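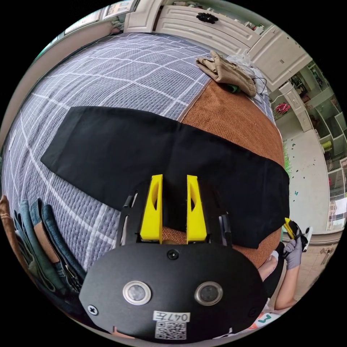
Quilted bedspread and woven blanket

Residents > Living at Wirkavholm > Linen and Laundry FAQ

16 December 2018
Anum Khokhar, Residential Services

The following answers apply to all residents of Wirkavholm College, including those staying over the summer session. Residents of Robles House should refer to their own handbook.

Is bed linen supplied?

Each room is issued with a mattress protector, one fitted sheet, one flat sheet and two pillowcases. Doonas, blankets and bedspreads are not supplied. Sheets may be exchanged at the linen store once a fortnight – please bring the used set with you.

May I use my own bedding?

Yes. All college beds are king single. Woven mats and mattress toppers are permitted, provided the mattress protector stays in place underneath. Electric blankets are not permitted in any building.

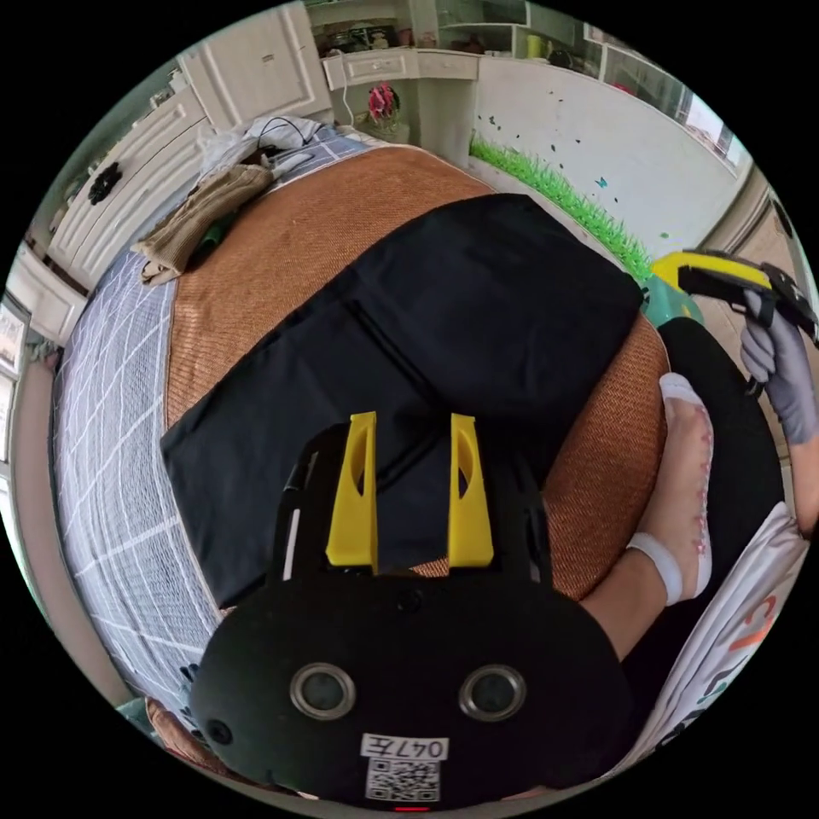

How do I pay for the washing machines?

The machines in the Gedine Wing take the Keden laundry card, available from reception. There is no charge for the dryers. Coins have not been accepted since November, and any balance left on an old token may be transferred to a card on request.

Can the college wash my clothes for me?

No. The linen service covers college-issued items only. Dark clothing should not be placed in the linen bags, as these are washed in bulk at high temperature and the college does not accept liability for shrinkage or loss of colour. 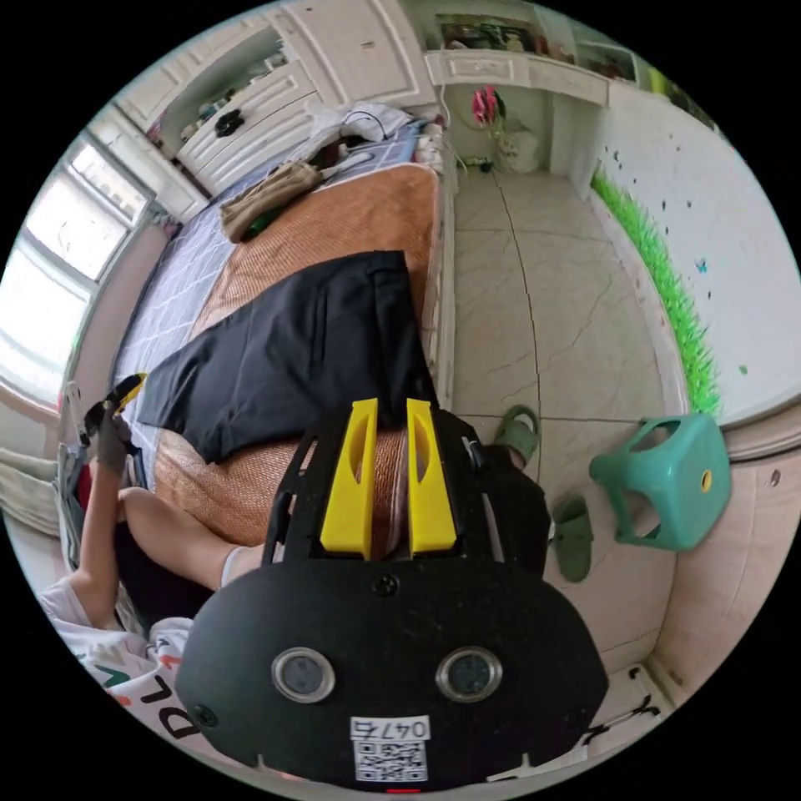
What happens to items left in the laundry?

Unclaimed items are moved to the shelf beside the door and held for 18 days. After that they are donated. Named items are returned to the resident's pigeonhole where possible.

Is there a charge for damaged linen?

Ordinary wear is not charged. A missing or badly stained set is billed at $88 and added to the final account. Residents who wish to dispute a charge should write to Ermira Atanasov, Accommodation Manager, before departure.

Who do I contact about a faulty machine?

Please note the number on the lid and report it to Itzel Beltrán at reception, or dial 19 from any corridor phone after hours.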